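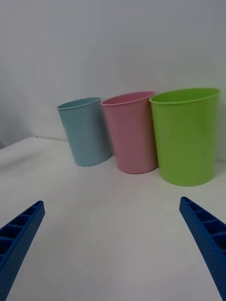

The three cup colours at Werkport: light blue, pink and lime green.

Jostel: reusable cups at Werkport
Second progress report to the Nirwood fund
Apr 9, 2022

What the grant has paid for

We bought 301 plastic cups, put them out in the shared kitchen and the two meeting rooms, and took the disposable ones off the stationery order. That part went to plan. Our first report said that waste would fall once the cups were in place. We would word that more carefully now. The bin bags are lighter on some weeks and not on others, and Werkport had fewer tenants in the building over the winter, so we can't say what the cups did.

The colours were meant to help people keep hold of their own cup through the day. We have seen little sign of it. People take whichever is nearest the sink. The green one is the biggest and goes first, which tells us something about thirst and very little about habits. The supplier, Badawi, suggested a fourth colour. We have said no, as we don't see what it would fix.

Cans

The larger problem is one our application barely mentioned. Most cold drinks at Werkport come in a can and are drunk straight from it, with clean cups standing on the same table. In October we collected 507 empty cans from the kitchen and meeting rooms. A cup scheme does nothing about those. The recycling labels don't help much either: a good share of the cans are imported, with small print in Korean or another language that most people in the building can't read, and we had assumed a recycling mark would be easy to find on all of them. 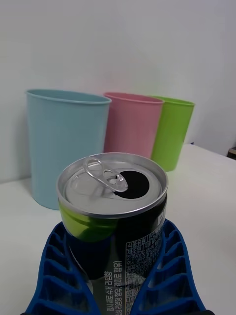 What we propose for the rest of the grant

We ask to move the money set aside for a further 100 cups to can bins beside the kitchen door. There are plenty of cups already and more would sit in the cupboard. We make no promise that the bins will do better. We would run them for 2 months, weigh what comes out, and stop if most of it is still going in general waste.

We would also like to drop the tenant survey. The last one asked people whether they cared about waste, and everyone who replied said yes.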